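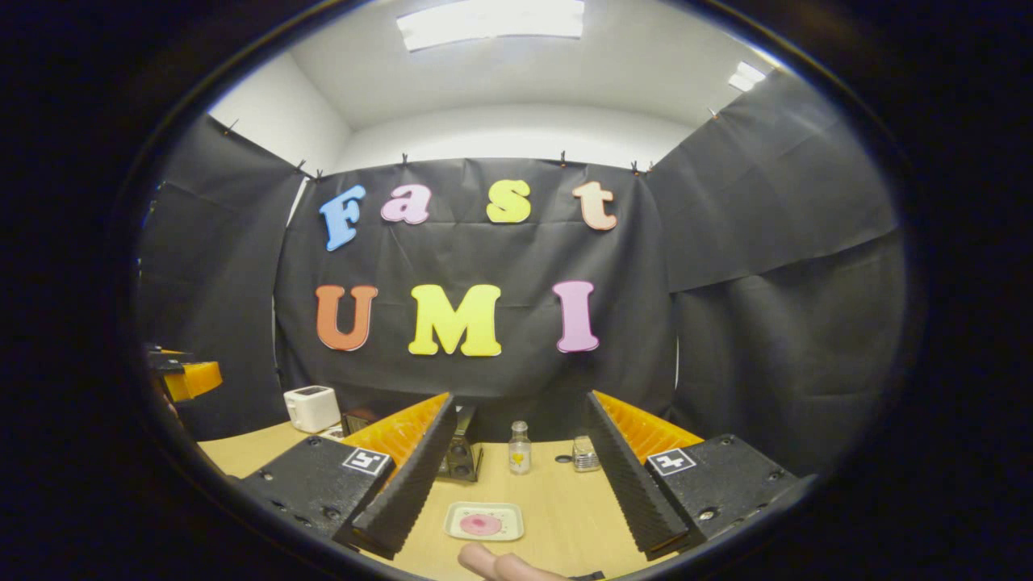 Recording Demonstrations at Cliston: Frequently Asked Questions

Who can record demonstrations?
Anyone who has finished the short induction with Rajitha Munasinghe. No programming is required. Most people who record for the Misa project had never worked with a robot before.

Do I need a robot in front of me?
Not for hand-held recording. You do the task yourself with the gripper, and the arm learns from the recordings later. Remote control sessions do use the arm and are booked separately.

When should I use the hand-held gripper, and when remote control?
Use the hand-held gripper for table tasks such as moving a plate, putting food in a toaster or picking up a jar. Use remote control when the arm's own reach matters, for example when it has to work close to a wall. If the task sheet doesn't say, ask Lộc Chu.

What are the square markers on the gripper for?
The software reads them to work out how far apart the fingers are. Keep them clean and don't put tape over them. If one is scratched or peeling, set the gripper aside and tell someone.

Why is black cloth hung behind the table?
It keeps the background the same from one recording to the next. Please don't move the clips. If a curtain comes down, put it back before you carry on.

How long is a session?
Up to 40 recordings, with a break whenever you want one. Very few people record well once their wrist is tired.

How fast should I move?
At the speed you would use in your own kitchen, or a little slower. Avoid sudden turns of the wrist. If you stop to think halfway through, throw that recording out and start again.

What if I drop something?
Press stop and mark the recording as failed. Don't delete it. Vasanthi Bandara goes through the failed ones and keeps some of them for training.

Can I use my left hand?
Yes. Choose "left" on the start screen. Don't change hands during a recording.

Does everything have to go back to the same spot?
No. Move the objects a little between recordings unless the task sheet gives fixed positions. A robot that has only seen a plate in one place tends to fail when the plate is somewhere else.

How many recordings do you have so far?
The kitchen set has 1637, and 1062 of those have been checked. The rest are waiting for review.

Is my voice recorded?
No, sound is turned off. Your hand may appear in the video. Faces are blurred before files leave the building.

Who do I contact about a booking?
Sumaiya Bhattacharjee handles bookings for both rooms. Changes need to reach her at least 4 hours before the session.

Page last updated August 7, 2018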